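Orlandini 26 Hardwax Oil: Three Months on a Kitchen Table

The Orlandini 26 is a single-component hardwax oil sold in a 312 ml tin. The maker rates it for dining tables, counters and shelving. I put it on a family kitchen table in place of a worn polyurethane finish and used the table daily from the end of the first week.

Preparation

The old finish came off with a card scraper, then I sanded to 120 and finished at 150. The instructions warn against going past 180, as a burnished surface takes up less oil. I checked this on an offcut sanded to 200 and the color was noticeably paler. Stay with 150.

Application

The oil is thick and needs a lot of stirring – the solids settle into a paste at the bottom of the tin. I spread it with a white nylon pad, left it for 13 minutes, and buffed off the excess with cotton rags. Missed excess stays tacky for days, so work with a low side light. One coat was enough on the top. End grain took two.

Smell is moderate and gone by the second morning. Lay used rags flat outdoors to dry, or keep them in water in a closed metal can, as with any drying oil.

Durability

Water left overnight beaded and wiped away without a ring. Red wine left for an hour did the same. Black coffee left from breakfast until evening produced a faint mark that a fresh dab of oil removed. Fork scratches show at a low angle and disappear with light buffing.

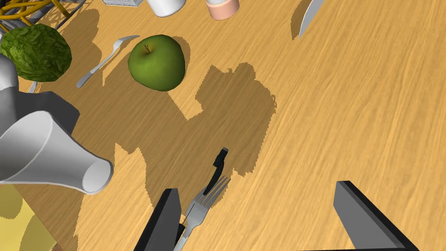 Heat is the weak point. A mug straight from the kettle left a pale circle, and a second application only partly hid it. The Flirnley oil I used before handled mugs better, but it cost more and yellowed on light wood. Nga Trình, who refinishes tables for a shop in Londton, gets the same result with the Orlandini and tells her customers to use trivets.

Cleaning is plain water and a little dish soap. Avoid anything with ammonia. The Sollmont maintenance spray is compatible but leaves a slight sheen I did not care for.

Pros: one coat on face grain, easy spot repair, low gloss.
Cons: poor heat resistance, settles quickly, lid hard to reseal.

Rating: 4 out of 5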